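Kids stay free, if you read the fine print

Kanokwan Boonyarit has sold family holidays for Duangkaew long enough to know what I am going to ask. "You want to know who pays for the free child," she says, before I have my notebook open. "Somebody does."

I had come in with a brochure from a rival, Butard, which promises a free place for every under-12 at its resort in Sokomley. The free place turned out to apply in November, to one child per room, with two adults paying the full rate. I asked her whether her own firm's offers were any better.

"Some are. Some I wouldn't book for my sister," she says. "The bed is free. The meals might not be, and the airport transfer almost never is."

She priced a week for me as we talked. The room with the free child came to $715 an adult. The same room, booked as a plain family rate, was $50 less for each of us, and the child's breakfast was included. She didn't seem embarrassed. "People search for the word free," she says. "So we all use the word."

I am not sure that is much of a defence, and I told her so. She shrugged and said I was welcome to read all 43 conditions on the back of the booking form.

Oskari Turunen runs a small holiday park at Borkthorpe and has dropped child deals altogether. He charges by the cabin. "Two kids, four kids, it's the same cabin," he says. "I got tired of arguing about birthdays at the front desk."

His prices went up the same season, I noticed. He says that was the power bill. Maybe so – the cleaning fee is new as well, and he takes a $500 bond that his website mentions only on the last page.

Both of them gave me the same advice, which was to ask for the total in writing with every child's age on it.

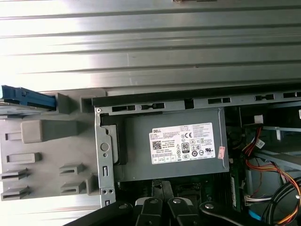 I tried that with Butard. The reply came at ten at night and gave me a total for the adults, with the child listed as "from $0". I wrote back asking what the "from" meant, and I'm still waiting for an answer.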